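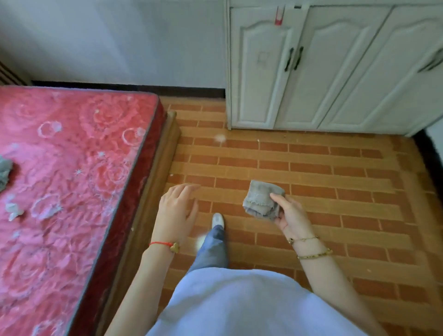

Room Attendant, Manual Detail Work (Automated Floors)
Skorkwood Residences, Cotarwood site
Posted 4 Feb 2024

Skorkwood operates furnished long-stay housing with in-house cleaning. At the Cotarwood site, open-floor vacuuming and corridor mopping were moved to floor robots in November. The room attendant job has been rewritten to match, and we are hiring under the new description. The site has 46 rooms.

What is automated

Two Muven floor units cover corridors and the open floor area of each vacant room. Room assignments for both the units and the attendants come from Nishad, the scheduling software, which attendants read on a handheld. When a unit finishes a room, the room status changes to "floor run" and the attendant assigned to it is notified. The attendant may enter before or after the floor run, but not during it.

The units do not clean upholstery, mattresses, bed rails, doors, furniture fronts, baseboards or inside corners. They also leave a strip along most walls and do not pass under low bed frames. All of this is hand work and makes up the larger part of the position.

Duties

Strip beds and remove lint and dust from mattress surfaces, borders and side rails before fresh linen goes on.
Pick up loose lint and debris from the floor next to beds and cabinets. Fluff left in place winds around the unit's brush and stops the run.
Wipe cabinet doors, handles and door panels.
Wipe baseboards, door casings and the lower edge of walls with a damp cloth, including corners behind doors.
Clear the floor for the unit: cords up, rugs rolled, chairs on the bed platform or in the hall.
Respond to stop alerts on your own floor. Free the unit, clear the brush, restart the run and enter a cause code.
Empty the unit's dust bin and change its pads at the end of the shift.
Report damage to walls, trim or furniture that appears to come from a unit. Use form R, not the cause code.

What has changed from the previous job

Attendants no longer push a vacuum or carry a mop bucket between floors. Lifting is lower. Kneeling, crouching and reaching are higher, and applicants should take this into account. Knee pads are issued on request. The schedule rotates low work and high work within a shift so that no one does edges for the full day.

Rooms per shift are set by the lead attendant. Nishad proposes a figure from past run times, but it has no data on hand work and tends to set the figure too high. The lead can lower it without approval from the office.

Stop alerts count as work time. An attendant called to free a unit has the time added to the allowance for the room in progress. Response times are not used in reviews. 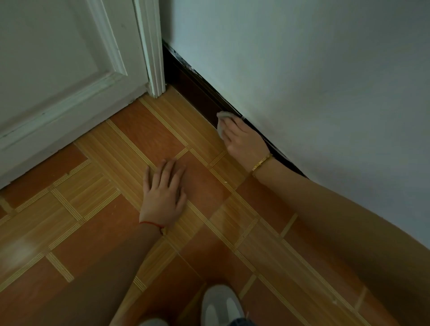
Will I be expected to repair the robots?

Repairs are handled by the maintenance office. Attendants clear brushes, change pads, empty bins and restart runs. If a unit will not restart, press the stop button, move it against the wall, mark it out of service on the handheld and continue with hand work.

Requirements

Experience in cleaning, laundry or care work, paid or unpaid.
Able to work at floor level for short periods and to get up and down repeatedly.
Able to read short status messages in English on a handheld.
Closed shoes with a flat sole.

Experience with robots or scheduling software is not required. Training on the units takes two shifts, paid at the full rate, and covers floor preparation, alerts, brush clearing and cause codes. Hand work is taught on the job by a lead attendant.

Terms

We are filling 10 positions, full-time and part-time. Day shifts only. Cloths, pads and cleaning solution are supplied. Pay is hourly and does not depend on rooms completed. State in your application whether you want full-time or part-time hours.

Current attendants at other Skorkwood sites may apply for transfer and keep their seniority. Attendants who worked at Cotarwood before the changeover were offered the new job description without a new application, and those posts are not part of this notice.

Data

The units record floor maps, run times and stop locations. The handheld records room status and cause codes under a staff number. Staff can ask for a copy of their own entries at any time from the site office.

How to apply

Send a short letter and a list of previous jobs to Jarrah Harawira, site operations, or leave both at the Cotarwood front desk in an envelope marked "attendant." Interviews include a walk through one vacant room with a lead attendant and a short look at a unit in operation. Applicants who need a different interview arrangement should say so in the letter. Applications are read in the order received until the positions are filled.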